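Greifen lernen, Kiste für Kiste

In einer Halle in Prutitz sammelt ein kleines Team Beispiele, aus denen ein Roboter das Zupacken lernen soll 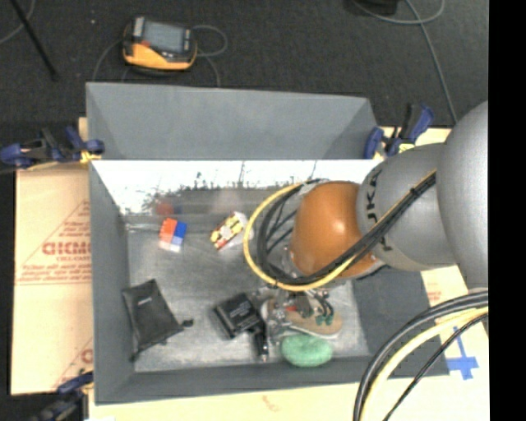 Wer Thanasis Manolakis bei der Arbeit besucht, muss Geduld mitbringen. Ein Griff in die Kiste, eine Bewegung nach oben, eine Eintragung in die Tabelle, dann wieder von vorn. 226 Versuche stehen an einem guten Tag im Protokoll, an einem schlechten nur halb so viele. Gezählt wird jeder, auch der missglückte.

Manolakis leitet bei Gaber die Datenerfassung für ein Projekt, das intern Kirkthorpe heißt. Das Ziel ist ein Modell, das beliebige Kleinteile aus einem Behälter holt, ohne dass jemand sie vorher vermessen hat. Dafür braucht es Beispiele: Bilder vom Inhalt, die Stellung des Arms beim Zugreifen und die Angabe, ob danach etwas im Greifer hing.

Angefangen hat die Arbeit im Januar mit Holzklötzen. Das ging schnell und brachte wenig. „Nach einer Woche konnte das System Klötze greifen und sonst nichts“, sagt Manolakis. Inzwischen liegen Dinge in der Kiste, die wenig miteinander zu tun haben: ein flaches schwarzes Stofftäschchen, ein kleiner bunter Block, ein Gerät mit herabhängendem Anschlussstück. Stoff gibt nach, Kabel verhaken sich, und der blanke Boden des Behälters spiegelt. Gerade die Spiegelungen machen der Bildauswertung zu schaffen.

Der Aufbau ist einfach gehalten. Die graue Kiste steht auf Pappe und wird von Zwingen gehalten. In den ersten Wochen fehlten sie, und der Arm schob den Behälter beim Anstoßen jedes Mal ein Stück weiter. Die Aufnahmen von damals hat das Team aussortiert.

Zwei Leute teilen sich eine Schicht. Einer überwacht den Arm, der andere prüft die Einträge. Nach 15 Versuchen wird der Inhalt neu gemischt, einmal am Tag werden Gegenstände ausgetauscht. Was neu dazukommt, stammt aus Schubladen, vom Flohmarkt oder aus der Restekiste der Firma Vodach ein paar Straßen weiter.

Schwierig ist die Frage, was als Erfolg gilt. Hebt der Greifer zwei Teile auf einmal an, ist das für die Statistik ein Treffer, für einen späteren Kunden aber ein Fehler. Manolakis hat dafür eine eigene Spalte eingeführt und die älteren Einträge von Hand nachgetragen. Drei Abende habe das gedauert.

Im Herbst soll das Modell zum ersten Mal an Gegenständen geprüft werden, die in keiner der Aufnahmen vorkommen. Sie liegen schon bereit, in einem verschlossenen Karton im Büro. Bis dahin wird weiter gemischt, gegriffen und eingetragen.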